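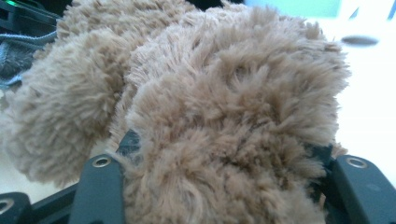

Fake Fur: What Is It, and How Do You Look After It?

Pillows. Slippers. The hood on a winter coat. The bear at the bottom of your bed. Lots of soft, shaggy things are made from fake fur, and grown-ups sometimes call it faux fur. Faux is a French word. You say it like "foe." It means false.

So where does it come from? No animal needed.

It starts as plastic

Most fake fur is made from plastic fibers. Acrylic is one kind, polyester is another. The plastic gets melted or turned into a thick goo, then pushed through a plate full of tiny holes. Think of a spaghetti maker, only much, much smaller. Out come long thin threads. The threads get cut up into short bits and fluffed into a big cloud.

Next job, the knitting machine. It makes a stretchy cloth, and while it knits it grabs little tufts from the cloud and locks them into the loops. One side comes out flat. The other side is all hair. The hairy side has a name too. It's called the pile.

Short pile feels like velvet or a mouse. Long pile is the shaggy stuff, good for lions, monsters and rugs you lose your socks in.

Why does it clump?

Look closely at shaggy fake fur. The hairs don't hang straight like a doll's hair out of the box. They curl, they lean on each other, they bunch up into swirls and little peaks. Some reasons:

Fibers rub together and catch.
Skin has oil on it, and hands have jam on them (sometimes).
Squashing. If a toy is stuck under a pile of other toys all winter, the fur bends and stays bent.

Real animals fix this with licking and scratching. Toys can't. Thats where you come in.

One color or lots?

Try this. Get something furry and light brown and take it to a window. Say what color it is. Easy, brown! Now look again. The tips of the hairs catch the light, so they look pale, nearly beige. Down between the clumps it's darker, maybe a bit reddish. Same fur. The light just can't get down into the deep parts very well.

Squeeze it in the middle and you get a crease, and the crease goes dark too. Let go and push it the other way. New crease, new shadow. If you like drawing, this is the trick for drawing fur. Dark in the gaps first. Light tips last.

Some makers do use more than one color of fiber as well, mixed in the cloud before knitting. The Cluresine toy workshop in Cillwood has a wall of fur samples, 88 of them, and plenty are just browns. Oat, toast, caramel, wet sand, dry sand. Visitors are allowed to stroke the wall. Clean hands please.

How to give fur a brush

You need a soft brush with wide gaps, the pet kind works fine. An old clean hairbrush is OK.

1. Shake the toy outside. Dust comes out.
2. Hold the fur flat near the bottom of the hairs, so you don't tug the cloth.
3. Brush the tips only. Short strokes.
4. Go a bit deeper each time.
5. Stuck on a knot? Stop and tease it with your fingers. No scissors!

A medium toy wants about 50 strokes. A giant one, get a friend.

Some hairs will come off in the brush, and a few loose ones always stick out round the edges. Normal. If big handfuls come away, stop and show a grown-up.

Washing

Read the label first. Some toys have batteries or a music box inside and can't go in water at all. If the label says washing is fine, ask a grown-up, then use cool water and a tiny bit of soap. Rinse well. Press it in a towel, don't wring it. Let it dry in the air for as long as it takes, and a thick toy can take 2 days.

Never a hot dryer, and keep it away from heaters. Remember the plastic? Heat makes the tips shrivel and go hard and crunchy, and brushing wont bring them back.

When its all dry, brush again. Big difference.

Words to know

Faux: false, pretend
Fiber: a very thin thread or hair
Pile: the hairy side of the cloth
Tuft: a little bunch of fibers held together at one end
Acrylic: a kind of plastic that can be made into soft fibers

Next page: Where does stuffing come from?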